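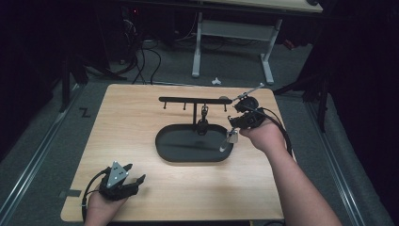
The first thing she hands a new starter at Zerna is a sheet of paper, folded in half, with 13 rules on it. She has been training the people who work the hand-held grippers for a good few years now, and the sheet has been through so many versions that she has stopped numbering them. "People expect a manual," she told me over a pot of tea in the Anden office, "and I did write one once, a great big thing, and I found a copy of it under somebody's monitor."

So the sheet it is. The rules are plain ones. Start each go with your hands in the same place. Keep the cables on the outside of your arms. Don't talk to your neighbour while you're recording, and if you drop something, carry on and pick it up as you naturally would, then mark the take as a drop. That last one causes more arguments than all the others put together.

"Everybody wants to throw the drops away," she said. "They're embarrassed, bless them! They've been asked to hang a mug on a stand, which they do at home every day of their lives, and it slips, and they want to start again and pretend it never happened. But a robot that has only ever been shown perfect mugs hasn't a clue what to do with a wobbly one. I'd sooner have 300 takes with the fumbles left in and labelled than 2000 that somebody has tidied up."

I asked whether there wasn't a proper standard for all this by now, and she laughed for quite a while. There are safety standards for the robots themselves, she explained, and she is glad of them, but for the people doing the demonstrating, and for how their work gets written down, each company has mostly made up its own way of going on. Zerna and Jelínek spent last August comparing theirs, and found they couldn't even agree on when a task was finished. At Jelínek a mug counted as hung once it touched the peg. At Zerna it had to be let go of, with the gripper well clear.

"Neither of us was wrong, exactly. But you can't mix the two lots together and hope for the best. We had 511 takes that had to be gone through again by hand, and I did a fair share of them myself, with the radio on."

What came out of that summer is a short shared code, which the two firms call Fenalach, and which she talks about with real fondness. It says what has to be written down for every task before anyone picks up a gripper: where the things on the table may be put, what counts as done, what counts as a drop, and how long a person may work before they have to stop. The limit is twenty-five minutes, and she is strict about it.

"Your wrists go first, and then your patience, and it shows in the work. You get people jabbing at the pegs. I can spot the last few takes before lunch without looking at the clock."

The part she is still fretting over is consent. Bare arms and hands end up in the recordings, and sometimes a voice does too, and she would like everyone to know in simple words where all of it goes and how to ask for it back. The present wording takes up most of a page and she thinks it ought to fit in a paragraph. She had a draft of it beside the teapot, much crossed out, and before I left she asked me to read it aloud to her so she could hear where it dragged. We got as far as the second sentence and she reached for her pen.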